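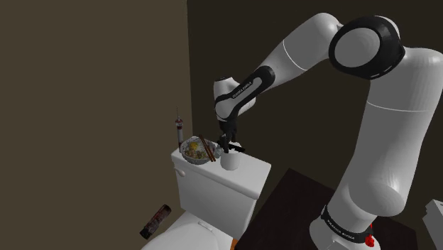 Do low-flow rebates save a town water? Less than the town says, and mostly on paper.

Opinion | Town & Utilities
Print this article | E-mail this article
Dec 19, 2018

Brerndale has been paying people to swap out old toilets and shower heads since September. The utility calls it a success, and the proof is that 1031 households signed up. That is a count of forms. It says nothing about how much water stayed in the reservoir.

I asked for the meter readings and was told they would be "reviewed at a later stage." Fine – but the program was renewed before that stage arrived, with $500 on offer per home. Some of those homes were going to remodel anyway. I was. My bathroom was torn up already when the flyer came, and I took the money like everyone else.

Meanwhile the main under Cavar Street has leaked on and off for 10 years. You can hear it at night by the bus stop. Fixing a pipe gets no flyer and no ribbon, so it waits.

Feltadau, across the river, went the other way. They dug first and skipped the rebates, and people grumbled about the torn-up roads. I don't know that they got it right either. They do publish their readings every month, though, and I would like to see ours before another check goes out.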